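House rules for the shelf cell, second go

I have been meaning to rewrite our rules ever since we moved into the Pastlow building in April, and this week I finally sat down with a big mug of tea and did it. The old sheet had grown to over 400 words, most of them added in a hurry after something annoyed one of us, and I doubt any of us had read it to the end (I hadn't, and I wrote half of it!).

The new one is shorter. I borrowed the layout from the crew at Bikthorpe, who keep everything on a single page and tape it up at eye level, and I stole a couple of habits from my years at Vadell, where you learned very quickly to put things back the way you found them.

Approach speed

Slow for the last 30 centimeters, every time, even when you have run the same pick all morning and feel sure of it. I know it's dull to watch. I still catch myself wanting to nudge the speed up right before lunch — please don't, and please remind me when I do.

Handling the metal parts

Bare hands stay off machined faces. Gloves on, hold the part by its outside edge, and wipe it down before it goes back on the shelf. Skin oil leaves marks that stay put for weeks, and then we all spend a happy afternoon arguing over whether the vision model has gone wrong. Look over each face up close before a run and write down any scratches, so the next person doesn't think they're new.

Trays go on the upper shelf with space between them, plates and discs on the lower one. Both hands should be clear of the boards before you step in to move anything.

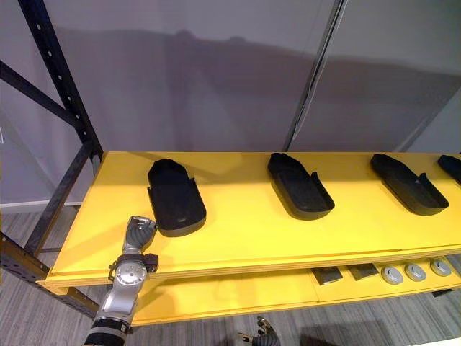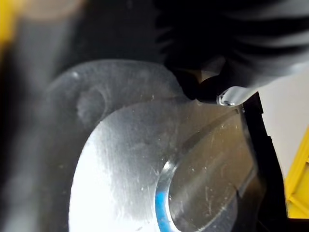

Stopping and starting

It takes 2 people to restart after a stop, one at the screen and one with eyes on the arms. Say out loud what you're about to do and wait for an answer. A nod doesn't count, and I'm afraid a thumbs up doesn't either.

I'm still going back and forth on the logging section. The Obradović project wants a note after every run, and I'd be happy with one per session, so for now the page has a blank space there and a pencil on a string.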